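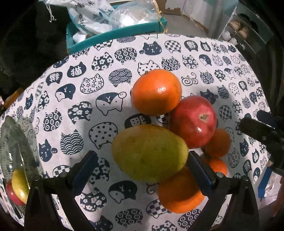
Oranges, a pomegranate and a mango on the cat tablecloth, Skikolcombe community kitchen.

Fruit Table: progress report for April
Submitted to the Dikach Fund, 3 May 2022

Status: open, stocked, slightly sticky.

You asked for a shorter report than last time. The last one ran long on the subject of bananas, and I have taken the comment on board.

The fruit table ran on 20 days in April. We gave out 1000 pieces of fruit, which was the target for the month, and I would like it noted that we hit it exactly and that I recounted the tally sheets when I saw the number. On the busiest day we handed over 127 pieces before lunch and had to put out the reserve apples, a variety best described as patient.

What people take
Oranges go first, every time. Mangoes are picked up, squeezed, put back, and then taken by someone else. Pomegranates remain a hard sell. Several visitors asked how to get into one, so we now keep a bowl of water and a blunt knife at the end of the table and run a short demonstration when it's quiet. Uptake has improved. So has the amount of juice on the wall, and a wipeable panel is on next quarter's list.

The tablecloth
Your question about the tablecloth is fair. The budget line said "plain white, washable." It is white, and it washes. The navy cat heads were not in the catalog description, but the supplier, Helik, would have charged us $25 to swap it, and by then the children had started picking favorites. We request that the line be closed as spent.

Supply
Tang delivered on time except once, when we received a crate of lemons meant for another site. We kept them, with permission. Lemons are not counted in the total above.

Still to do
The second table has arrived without its legs. Signs for the front door are printed and say "Friut." Replacements are on order at the printer's expense.

Spending is within the grant for the month. Receipts are attached, including the one with the pomegranate stain, which I have copied out by hand underneath.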